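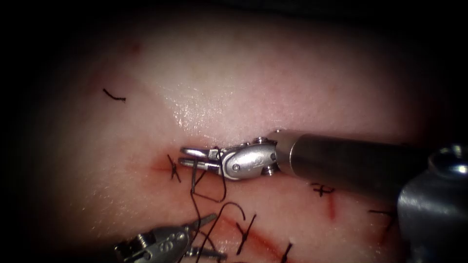
3.2 Pad condition and thread management

The condition of the practice pad affects the quality of a stitch independently of the skill with which the stitch is placed. A pad that has been used for several closures offers less resistance at the incision edge, and needle tracks left by earlier bites tend to capture the needle tip when a new bite is attempted close by. For these reasons the incision, and not the pad, was taken as the unit of analysis, and each incision was graded together with the surface next to it. Figure 2 illustrates the kind of surface that was graded: the pad is pale and glossy, with faint pinkish-red blotches and streaks, and a tied black stitch forms a small cross over a short red incision line. Highlights of the kind visible across its upper middle were disregarded in grading, as they depend on the position of the lamp and carry no information on wear.

Pads were supplied by Drerley in a single batch and stored flat in sealed bags until use. Two surface types were available. The first, sold as Limis, has a uniform top layer; the second, Gaillard, has a top layer bonded to a softer base and is intended to approximate skin over fat. Both were cut to the same outline so that they could be clamped along all sides. Clamping only two sides allowed the middle of the pad to lift when the thread was drawn up, and was abandoned after the pilot sessions in October.

Surface discoloration was recorded on a four-point scale, from none (0) to continuous over the graded area (3). Discoloration alone did not exclude an incision. Tearing did: any incision in which an earlier bite had pulled through to the edge was marked as spent, and the next stitch was placed elsewhere. Grading was carried out by Adanech Berhe and Cristóbal Arancibia, who worked separately from the same still images and had no access to the session logs. Disagreements of one point were averaged. Larger disagreements, of which there were 11, were settled by Judit Bakos.

Thread was handled as a second source of variation. A long tail is easier to grasp but lies in loops on the pad, where it may pass over a neighboring incision or become caught beneath a stitch that is already tied. A short tail avoids this and leaves little to hold when the knot is formed. Black thread was used throughout because the lighter colors were difficult to follow against the pale surface – particularly near the clamped edges, where illumination fell off. Loops were classed as free (resting on the surface without crossing themselves), crossed, or captured (held under a tied stitch or within an open incision). The class was assigned at the moment the first throw was begun.

Of 200 graded stitches, those started with a captured loop were the most likely to be cut out and repeated. Crossed loops had a smaller effect, and in most cases the crossing was cleared without contact with the pad. The two surface types did not differ in this respect. They did differ in edge wear: spent incisions appeared earlier on Gaillard pads, where the top layer began to separate from the base at the corners of the cut. Once separation had started, tightening the knot drew the top layer inward and produced a ridge along the closure, which both graders tended to score as poor apposition.

Two limitations apply to these results. The discoloration scale was developed on unused and lightly used pads, and its upper end is coarse. In addition, the spacing between incisions was left to the operator, so that wear from one closure could extend into the area graded for the next. A fixed spacing, marked on the pad before cutting, is used in the experiments described in Section 4.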